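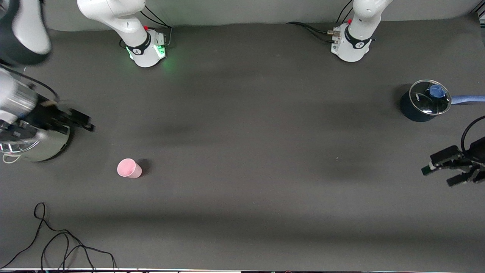
4. Checking motion in Plirkwood before you record

By now the Nirkano controller is running and both arms show up in the Plirkwood sidebar as "left" and "right". The names follow the robot's own left and right, so from a camera that faces the robots they can look swapped. Leave them as they are! Every planner file that ships with Plirkwood uses the same naming, and renaming one arm will break the handoff routines in section 7.

This is the fun part of the set-up. You get to watch the planner think.

4.1 Load the tabletop layout

1. Open Plirkwood and choose Layouts > Two-arm table.
2. Set the table surface as the zero plane. The arms and the planner now share one height reference.
3. Add each object on your table from the object list: pot with lid, pot with lid and handle, cup, and so on. Drag each one until its outline sits on top of the live view.
4. For a pot with a long handle, turn on "Include handle". The outline should grow to cover the whole length.
5. Click Save layout.

Note: Clear glass lids are hard for the depth step. If the lid outline flickers, switch that object to "Known shape" and the planner will use the stored lid height from the object list instead.

4.2 Run a slow pass

1. Set Speed to 2 percent.
2. Select one arm only. The other arm holds its pose.
3. Click Hover test. The gripper travels to a point 50 mm above the object you picked and stops there.
4. Watch the blue path line in the viewer. It should stay outside every outline you drew.
5. Repeat for the other arm.

Caution: Keep one hand near the stop button for the whole pass, even at low speed. Stopping in software takes up to 400 ms to reach the arm.

Caution: Plirkwood does not plan around cables. Move loose cable away from both grippers and both bases before you click Run.

4.3 Bring the speed up

1. Raise Speed to 50 percent and run Hover test again.
2. Open the Timing tab. The bar for each control cycle should stay green.
3. If all is well, go to 80 percent. We love how smooth the paths get here, and it's a good setting for most recording work.

Note: At higher speeds a moving gripper smears in the camera view. The tracker handles this by leaning on the joint readings until the arm slows down. If you see "Vision low, using joints" in the log, no action is needed. If the message stays on after the arm has stopped, redo the camera alignment in section 3.

4.4 Small objects

Cups and other small items have their own grasp setting. Pick the object, choose Grasp > Rim or Grasp > Side, and press Preview. The Tarawneh grasp module draws both finger positions in the viewer, and you can nudge them with the arrow keys. Try a few! The score next to the preview updates as you go.

Save the result with the layout. Layouts made in Jurkance can be imported too, but grasp settings do not carry over and have to be set again.

Section last updated June 4, 2025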